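Recording Pick-and-Place Examples Your Model Can Learn From

Your first batch of demonstrations will be bad. Ours ran to 36 episodes, and the policy learned mainly to hover over a bin and reconsider its life. Most of the trouble came from how we recorded, so start there.

Set the table

Put a mat down and line up the bins before you power anything on. Mix the bins: a solid one, a see-through one, a big one. A model that has only met one kind of bin will treat the next as a personal insult. Scatter the items in front, and include a few crinkly packages, which never sit the same way twice. 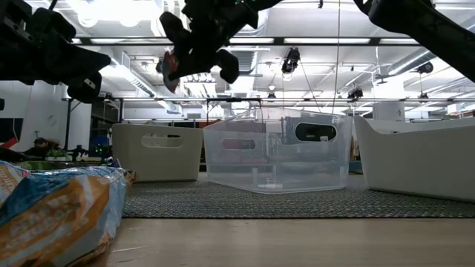 Photo: Lleucu Mostyn / Kedovura

Record the episode

1. Bring both arms to the start pose and check that the fixed camera can see every bin.
2. Start recording, then wait two seconds. Operators hate this step and skip it.
3. Pick one item, move it over its bin, and open the jaws. Go at the speed you want the robot to go. It will copy your dithering faithfully.
4. Return to the start pose and stop recording.

If you fumble a grasp and recover, keep the episode and tag it "recovery." If you fumble and swear, keep it too — we don't record sound.

Change things between takes

Shuffle the items every episode and move the bins every so often. Swap operators as well. Dwynwen Humphreys approaches everything from the left, and for most of June so did our robot.

How many is enough?

We stopped at about 2,000 episodes for this task. Train on a small batch first and watch where it fails, then record more of exactly that.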